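Waltavard Forums > Learning from Demonstration > Data collection
Thread: wiping demos – how much mess do you leave between episodes?
Started 7/26/25

saltbush_ops
Doing a wipe-the-spill set for Irndale. Target is 500 demos by hand, teleop, two views (wrist + fixed). Got 80 so far. Question for people who've done this. Do you scrub the table back to white between episodes or just leave whatever's left and go again?

Been scrubbing. It's killing us. Reset takes longer than the demo.

grommet_k
Leave it. Real benches are dirty. If every episode starts spotless your policy will think any old stain is a job to do.

tealwagon
Disagree, sort of. Leave it and you can't tell what the operator was wiping at. We had old residue all through a set in March and whoever labelled "done" just guessed. Half of them had stopped with colour still on the table, other half kept going over marks that were never going to lift. Policy learned to dither.

grommet_k
That's a labelling problem not a mess problem

tealwagon
It's a labelling problem you get from the mess. Same thing if you're the one who has to fix 3,129 episodes

saltbush_ops
3,129?? ok. Did you relabel or bin them

tealwagon
Relabelled up to 80 a day till I couldn't look at brown any more. Binned the rest.

nullarbor_jig
We use Smadi for the logging and it has a free text field per episode that no operator ever fills in. Make it a required dropdown. Clean start / old stain / crumbs / other. Takes two seconds and then you can split the set later instead of arguing about it now.

Also what are you wiping with? Matters more than the table imo

saltbush_ops
Mix at the moment. Started on sponge, Kollia lot wanted cloth in there too. Cloth is a pain, never lands the same way twice.

grommet_k
That's the point of cloth

nullarbor_jig
Grasp on cloth and grasp on sponge are different enough I'd treat as two tasks. Seperate folders at least. We threw them in together once and the gripper went for the middle of everything.

saltbush_ops
Hm. Irndale want one policy for both though. Was going to condition on a text prompt, "wipe with the sponge" etc.

tealwagon
Fine, but then keep the counts even. And keep the surface honest – decide what counts as dirty before you collect, write it down, stick it on the wall.

grommet_k
Post some frames, hard to say without seeing the state of it

saltbush_ops
ok, three of them
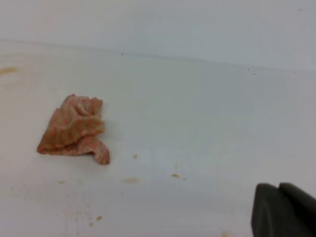
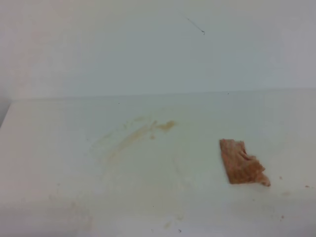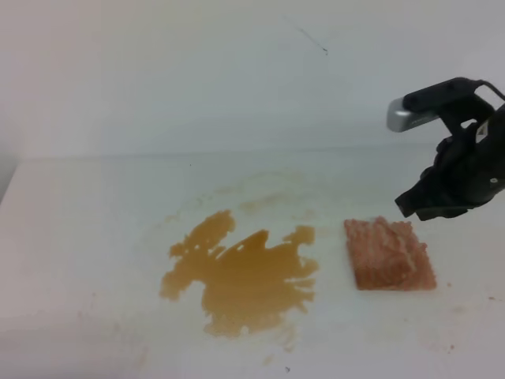 So my problem is the stop condition. For the liquid I can live with "no wet colour left", operators mostly agree on that. Crumbs they don't agree at all. One will chase every speck, next one does a big sweep and calls it. Look at the frame with the brown puddle, there's two tiny reddish-brown crumbs down the lower right, below the sponge. Does a good demo get those or not? I've been saying not, if the prompt is about the spill. But then the ring of yellowish residue around the puddle, is that spill or old table? I'd say wipe it but I couldn't defend it to a customer.

tealwagon
Ring is spill. Crumbs aren't. Write both down.
And that puddle frame is what I mean, pinkish and tan smudges on the table as well as the spill. Someone's going to label that table as not clean whatever you do.

grommet_k
Nah I like it. Faint marks everywhere, one obvious target. That's a good training frame, policy has to learn which one matters. If you scrub to white it never has to choose.

nullarbor_jig
The wrist one with the bunched up cloth, specks on the white there too, but small. I'd keep those in. What I'd worry about is the second one, yellow-tan smears in the middle and that flat reddish-brown scrap on the right. If you gave me that frame cold and asked "finished or not started" I couldn't tell you. Needs the before frame saved with it.

saltbush_ops
Yeah that's fair. We only keep start and end if the operator hits the button, and they forget. Will make it automatic.

tealwagon
Log a reference still of the table after each reset as well. Then you can subtract old stains when you score it. Only works if the fixed cam doesn't get bumped

grommet_k
Fixed cam always gets bumped

tealwagon
Bolt it then

saltbush_ops
It's clamped. Will bolt.

Plan for now – full scrub every tenth episode, light wipe otherwise, dropdown in Smadi, auto stills at reset and end. Spill ring counts as dirty, crumbs don't unless the prompt says crumbs. The 80 I've already got stay in but tagged as scrubbed starts.

nullarbor_jig
Every tenth is going to show up as a pattern, randomise it

grommet_k
Still think you're scrubbing too much but yeah, randomise

saltbush_ops
Will do. Anyone got a reset sheet I can nick? Ours is a page of biro

tealwagon
DM'd you ours, ignore the bit about gloves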